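探访泰尔伯格马场与转播中心:一个老马迷的开放日

搜索 请输入关键词 热门:赛程 骑师 转播时间

分享 272 评论 9

去年看转播的时候就跟家里人说过,有机会一定要到泰尔伯格(Telberg)马场走一趟。我是看电视看成马迷的,从小跟着外公守在屏幕前面,闸门一开他就不许人说话,连我外婆端水果过来都得猫着腰走。所以今年十一月听说马场要办开放日,而且除了马房和跑道,连赛事转播的那几间屋子也让进,我几乎是当天就把名报了,车票也一块儿订好,生怕自己过两天又犯懒。

那天早上五点半就得到侧门集合。天还黑着,路边的草上有一层薄霜,我穿了两双袜子,脚趾头还是木的。门口支着一张小桌,发胸牌,发一次性鞋套,还有人给大家倒姜茶(姜放得真足,喝下去从嗓子一路辣到肚子)。我排在一对老夫妻后面,老先生说他们坐了一夜火车过来,就为了看一眼晨操,说着说着自己先笑了,说年轻时追女朋友都没这么早起过。

晨操是整个上午我最喜欢的部分。我们站在内栏外边的一小段看台上,先是什么也看不见,只听见鼻息声和蹄声,由远到近,闷闷的,像有人在隔壁屋子里拍枕头。等第一组马从弯道那边出来,天刚有一点灰白,马身上冒着热气,骑手弓着背,嘴里还在跟马说话。电视里听不到这个,电视里只有解说和观众的声音。我以前总觉得马跑起来是一件很轻的事,站在栏杆边上才晓得那个分量,连脚底下的木板都跟着颤。

带我们这一组的是奥萨泽·巴巴洛拉(Osaze Babalola),他在马场做了很多年的晨操骑手,后来膝盖受了伤,转去转播组当赛道联络。个子不高,嗓门倒不小,走路有一点点往左边歪,一路上跟每匹马打招呼。他讲解的方式特别对我胃口,不背资料,看到什么讲什么。看到一匹栗色的小母马在原地转圈,他就停下来讲,这匹叫庞妮丝(Ponis),脾气大,不肯第一个进闸,也不肯最后一个进,非得排在中间才舒服,闸口的师傅都记得她的顺序。我们听得直乐,庞妮丝在里头甩了甩尾巴,很不给面子地把屁股转过来了。

马房这边我待得比较久,因为我实在太喜欢那股味道了,干草、皮革、马油,还有一点点药膏的薄荷味,混在一起特别安心。现在场里一共养着184匹在训的马,按练马师分在不同的院子里,每个院子的门漆颜色不一样。一位老马工正在给马缠腿,绷带一圈一圈压着走,松紧全靠手上的感觉。我问他学了多久才缠得这么匀,他想了半天,说刚来那几年缠完都要被师傅拆掉重来,现在轮到他拆别人的了。旁边的小徒弟低着头,耳朵都红了。

钉蹄的铺子也开着,小小一间,炉子烧得很旺,一屋子人都往里挤,一半是想看,一半是想烤火。铁匠给我们看了赛跑用的蹄铁,薄薄一片铝的,放在手心里轻得让人不敢相信。他很大方,挑了几片旧的送给小朋友,我厚着脸皮也要了一片,现在就搁在书桌上压稿纸。

从马房出来,天已经大亮,我们沿着跑道外侧往主看台走。草地跑道和沙地跑道挨在一起,养护组的人正拿着长杆一段一段地插下去测软硬,测完了记在本子上,再用对讲机报回去。巴巴洛拉说这个读数转播组也等着要,开播前主持人头一件事就是讲场地状况,报错了,家里看电视的老马迷会打电话进来骂的。我心里一虚,我外公就打过。

转播中心在主看台背后的一栋矮楼里,外表看着像学校的教务处,进去才发现走廊两边全是线。大家先在门口换了鞋套,又把手机调成静音,一个跟一个地往里走。
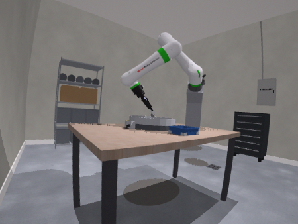 一场比赛的转播,到底是从什么时候开始准备的?

头一天下午就开始了,排位表一定下来,导播、解说和赛道联络三方要先坐下来对一遍,把每场的重点马匹、闸位和可能的退赛都过一遍。

这番话是导播组的一位姐姐讲给我们听的,她说话极快,一听就是常年盯着秒表过日子的人。她把当天的流程单摊开给大家传着看,上面密密麻麻,每一场从马匹亮相、骑师上马、绕场、进闸到冲线,时间都掐到秒,旁边还有用红笔写的小字,比如某匹马爱耍性子,进闸要多留时间。我一眼就找到了庞妮丝的名字,后面画了两个感叹号!

后来又看了导播间。屋子很暗,满墙的小画面,导播坐在正中间,嘴里不停地报机位,手边的切换台亮得像一块彩色糖果。这天放的是上一季丹拉迪杯(Danladi)的回放,专门给参观的人演示用。我们挤在后面,听她怎么从远景切到弯道,再切到领头马的侧面,最后一百多米死死地咬住那两匹马不放。比赛结果我早就知道了,当时在家里看直播还拍坏了一个沙发垫子,可是站在那间屋里,手心照样出汗。

解说室是另外一种气氛,高高地挂在看台顶上,要爬很陡的一段铁楼梯,上去以后整条跑道都在脚下。桌上摆着望远镜和一叠彩色铅笔。解说员靠彩衣认马,赛前要把每位骑师的衣服和帽子颜色自己画一遍,画完也就记住了。我们每个人都领到一张空白的彩衣表,自己画着玩,我画得乱七八糟,同组一个上小学的小姑娘倒是画得又快又准,还把我的错处一一指了出来。后来让大家轮流试着解说一段,我拿起话筒讲了不到半分钟,就把第二名和第三名的名字喊反了,自己急得直跺脚,全屋子的人笑成一团。从今往后我再也不在家里挑解说员的毛病了(话是这么说,我先生不信)。

中午在看台一楼的埃尔托拉(Eltora)餐厅吃饭,参观的人凭胸牌领一份套餐。炖牛肉很软,土豆有点咸,苹果派好吃得不得了,我跟那对坐夜车来的老夫妻拼了一张桌子。老太太从包里掏出一本剪报,里面贴着他们这些年看过的比赛,有些票根的字都褪得看不清了。她一页一页翻给我看,翻到一匹灰马的时候停下来,摸了摸那张照片,说这匹退役以后他们还专门去牧场看过它,胖了好多。我差一点在餐厅里掉眼泪,赶紧低头吃派。

下午安排了4场表演赛,没有彩金,骑手多半是学员,观众席也只开了一小块。可大家看得一点都不马虎,有人自己带了双筒望远镜,有人趴在亮相圈的栏杆上,对着马腿评头论足。我选了第二场的一匹黑马,理由很没出息,它走到我面前的时候打了个喷嚏。结果它跑了倒数第二,下来的时候还一副很神气的样子,骑它的学员摸着它的脖子,一直在夸它。

散场前我又绕回去找巴巴洛拉道谢,他正蹲在跑道边上收线,一圈一圈绕在胳膊上。我问他会不会想念骑在马上的时候,他说每天早晨五点还是自己会醒,醒了就过来,站在栏杆边听一会儿,听得出来是哪匹。然后他指着弯道的方向让我听,我当然什么也听不出来,只听见风,还有远处洒水车倒车的嘀嘀声。

最后啰嗦几句实用的,给想去的朋友:

晨操那一段真的很冷,帽子手套都带上,鞋底要厚。转播中心的楼梯又窄又陡,膝盖不好的老人家可以在一楼等,那里有椅子,也有小屏幕看得到导播间的信号。马房里不要开闪光灯,也别自己喂东西,想喂可以问马工,他们手边一般有切好的胡萝卜。停车场在北门,离集合的侧门要走好长一段,别像我后面那家人一样,一路抱着孩子跑过来。套餐可以换素的,要在报名的时候就写上。

回程的火车上我给外公打了电话,把这一天从头到尾讲了一遍,讲到测场地软硬那段,他在那头得意得很,说你看,我当年打那个电话没打错吧。明年开放日要是还办,我打算带他一起去,轮椅能走的路线我已经问过了,除了解说室,别的地方都进得去。

评论(9) 分享到朋友圈 收藏

本网站使用 Cookie 以改善您的浏览体验。继续浏览即表示您同意我们的使用政策。接受 了解更多

订阅我们的赛马周报,请输入您的电子邮箱 订阅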